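Friday at Grullberg: the day the demo robot wouldn't let go
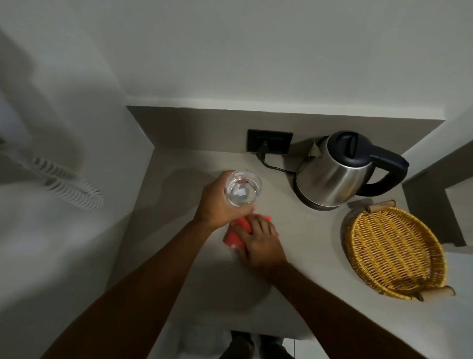
I'd been looking forward to the Grullberg open day since November, mostly for the kitchen robot, and it ended up being the part of the visit I learned the most from, for all the wrong reasons.

Grullberg shares its building with Brollix, the people who make the arms. You sign in downstairs, get a sticker, and go up in groups of 18. Our guide was Ismail Mansour, who works on the training side and talks very fast when he gets to a bit he likes (my kind of tour guide!). He started us off with the household jobs they're working on: wiping a bench, lifting a glass of water out of the way, that sort of thing. Easy for you and me. You hold the glass up in one hand and run the cloth under it with the other, and you don't give it a thought.

The robot does give it a thought, and you can watch it happening. It's called Suvarna and it stands behind a yellow line with a waist-high barrier. The first run went well, a bit slow, and the kids up front clapped. On the second run it picked up the glass, started wiping, and then just stopped. Glass in the air, cloth hand halfway across. Then the fingers began to close tighter.

I was close enough to hear the glass go. Not a big smash, more of a crunch, and then water all over the bench and down the front of the cabinet — right above a power board, as a man behind me pointed out quite loudly.

Ismail hit the red button straight away and the arm went limp and dropped a few centimetres, which gave everyone another fright. He moved us all back, someone cut the power at the wall, and we stood in the hallway for 30 minutes while they swept up. There was tea. It wasn't great tea.

To their credit, they told us what had gone wrong once they'd had a look. The log showed fault 617, meaning the grip sensor had dropped out. When that happens the hand is supposed to hold at its last known force. Instead it read zero, decided it was losing the glass, and squeezed harder. Ismail said they'd seen the same fault in testing at their Grukow site and thought a new cable had fixed it. You could tell he was cross about that.

I asked why they use real glass at all with visitors in the room. He said plastic cups squash and hide the problem, which I can see, but I'd still want a proper screen in front of it. A waist-high barrier won't stop a splinter. And I'd move that power board before anything else. He wrote both down.

We did get to see the rest, including the parts store and a wall of worn-out fingers, but Suvarna stayed switched off for the afternoon groups. Parking is 80 metres up the hill from the door, so wear decent shoes.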